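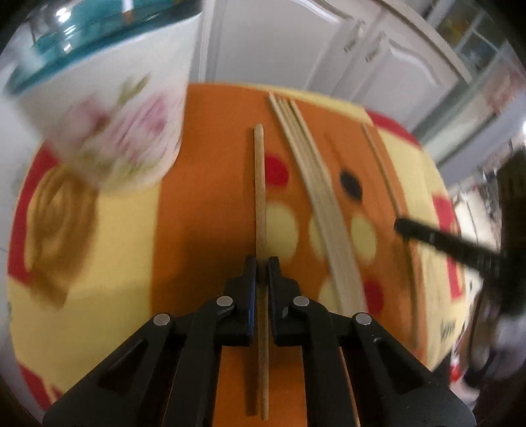
Today I decided to finally check all our wooden chopsticks. We moved to Hinbridge in October and since then they lived in three different drawers, mixed with skewers and pencils.

My method is simple. I lay them on the table side by side, with the thin ends all in the same direction. Then I take one, turn it slowly, and look if it is straight.

If it is bent, or if the tip is rough, it goes away from the others. I keep the rejected ones for the tomato seedlings, they are still good for this work.

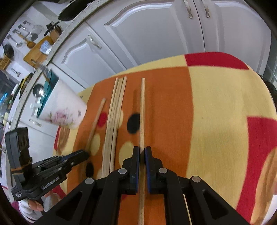 A tablecloth helps more than I expected. On a bare table they roll to the floor, on cloth they mostly stay where you put them. Ours is very colorful, my wife says too colorful, but I like it.

Leif Hellström asked me if I put oil on them. Yes, a little, 20 minutes before I wipe it off with a paper towel. I use the plain mineral oil from the shop in Clorside — not olive oil, it gets a bad smell after some weeks.

Next question was where to keep them. I don't want the drawers again. For forks and spoons we already have a container which stands on the table, so I think the chopsticks can go there too, if there is enough space.
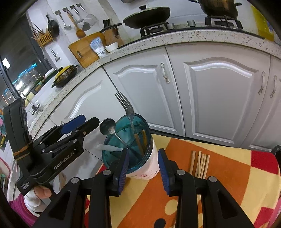 Fork and ladle at home, chopsticks still waiting on the cloth.

If somebody has a better idea for storage, please write me. It should be something that lets the air in — our kitchen gets quite damp in the winter.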